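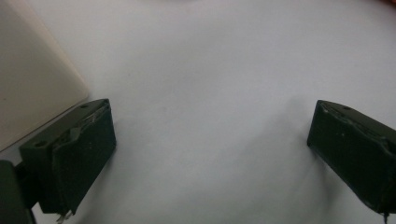

Hard water and the Pomport boiler loop

Members on the Pomport side of the building have asked why the hot taps lost pressure over the winter. The short answer is scale. The supply there comes from the Omine borehole and has tested hard for as long as we have kept records. The last reading was 16 grains per gallon. At that level calcium carbonate comes out of solution wherever the water is heated, and the plate heat exchanger is the first place it settles.

Lachlan Pearce opened the exchanger in July. Scale had narrowed the channels on the hot side enough to drop flow by nearly a third at full demand. The cold side was clean. He flushed the unit with a citric acid solution for 90 minutes, drained it, and repeated the flush until the return ran clear. New gaskets went in at the same time, as the old ones had hardened and would not have sealed again.

The storage setpoint stays at 140 degrees Fahrenheit. Several people suggested lowering it, and it is true that scale forms more slowly in cooler water. We are not doing this. Stored water needs to be kept hot to control bacteria, and the mixing valves already bring the temperature down before it reaches the taps.

A Clirum softener has been ordered for the feed to the boiler loop only. Drinking taps and the outdoor spigots will remain on the untreated supply. The quote from Navickas was $2,950, including the bypass valve, the brine tank and a drain line with an air gap. It does not include salt. The unit regenerates on metered volume, so salt use will follow hot water use, and we will not have a good figure for it until the first full quarter has been billed.

The hot supply will be off from 9 a.m. to early afternoon on the day of installation. A notice will go up by the mailboxes once Navickas confirms. Run the hot taps for a few minutes afterward - bathtub first, then the sinks - and clean any faucet aerators that still seem slow. Loosened scale tends to collect in the screens. White vinegar dissolves it overnight.

Questions about individual mixing valves should go to Nikau Henare, who has the valve list and the spare cartridges.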